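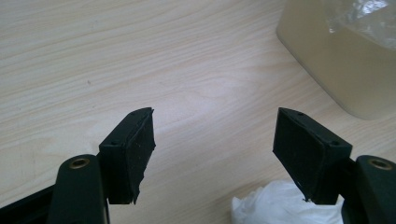

Bench tips for hand-held gripper work
Last edited Friday, June 19, 2020 by Zuweira Dankwa

Quick notes, typed between sessions. Most of this came out of the Akolgo study, where we compared tidy demonstrations with messy ones. Short version of the result: messy won on new tables, tidy won on the table it was taught on. We gave each batch 300 demonstrations. Tidy batch failed 32 times in testing on new tables, messy batch failed 19. Same people, same tasks, same training settings. So half the tips below are about being messy on purpose.

Before you start

Wipe the finger pads. Dry brush first, then a barely damp cloth. Black pads pick up dust and fluff off tissue like you wouldn't believe. Wipe the camera window too, with a different cloth.

Look at the pad tips. A bit ragged is fine for soft things. If it folds under when you pinch paper, swap it, and swap both sides together or the grip goes off centre. Aminu keeps spares in a Plundby tin, second shelf.

Squeeze each gripper fully shut and open once before recording. We use that as the zero. Forget it and the opening width is wrong for the whole batch, and you only find out a week later.

Cables down the outside of your forearm, slack at the elbow. Never across the table.

Setting out

Light plastic on a light table is the hardest thing we've tried. Cloudy tubs, clear bags, white tissue. Don't avoid them, just do them early while your eyes are fresh.

Move the tub every go. A hand's width is plenty. Turn it as well, so any writing on it faces a different way. The tidy batch had the tub in one spot and the robot learned the spot. Valdir guessed this from the first plots, we should have listned.

Lamps: change the angle every so often. A shiny patch on the wood that never moves gets learned as part of teh job.

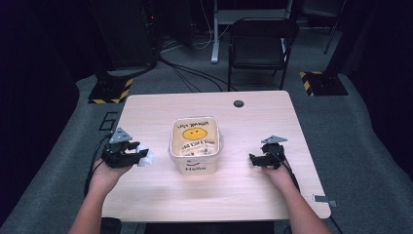

Two hands

One hand works, the other waits. Waiting hand stays open, near the table, still. If it drifts about the model copies the drifting. Aba's demos were the best of the lot for this and she isn't even fast.

Small white things: come in from the side, close slowly, pause, lift. The pause matters more than we thought. Demos without one gave us most of our dropped objects.

Fumbled it? Keep going. Pick it up again and finish. Fumbles with a recovery went into the messy batch and I think they did a lot of the work, though we haven't tested that on its own yet. July job.

Don't lean over the table. Shadow.

Stop after 4 batches. Hands get tired, grip gets sloppy in a bad way, different from useful mess.

Afterwards

Write down which pads, which tub, who. Paper sheet first, then Planance. Edem checks the sheet against the recordings on Mondays, so legible please.

Grippers back on the rack with the jaws open. Pads left squashed overnight keep the dent.

Still to add: cleaning sticky residue off pads. Ask Aminu for now.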